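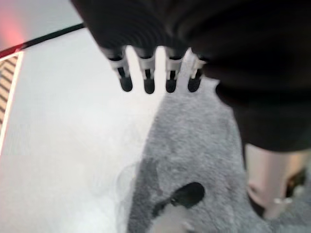

*Fig. 1. Gripper pads above a gray plush object.*

## Unit 4: Scoring rate and required rate

Run rate is runs scored divided by overs faced. An over has six legal balls, so 46.2 overs means 46 overs and 2 balls. Convert the balls to a fraction before dividing: 46.2 becomes 46.333. Entering 46.2 directly is the most common error in the homework.

Required rate uses the same units:

 required = (target - score) / overs left

The target is the first side's total plus one.

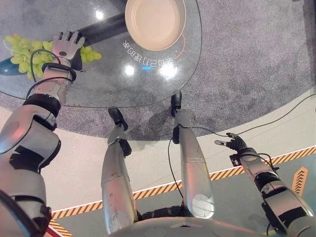
A side bowled out early is charged its full quota of overs when net run rate is computed. The Skolasari league table applies this rule. The Varkden table before January did not, so the two should not be merged without correction.

### Data

The course file holds 4,000 innings from both leagues. Drop rain-shortened matches first. For batting averages, divide runs by dismissals; a not-out innings adds runs to the top line and nothing to the bottom. Use a cutoff of 500 career runs.

### Exercises

1. Recompute net run rate for Haugland with the full-quota rule.
2. Repeat for Zodden. Does the order of the table change?
3. Plot required rate by over for one chase of your choice.

Due 8 Dec 2022.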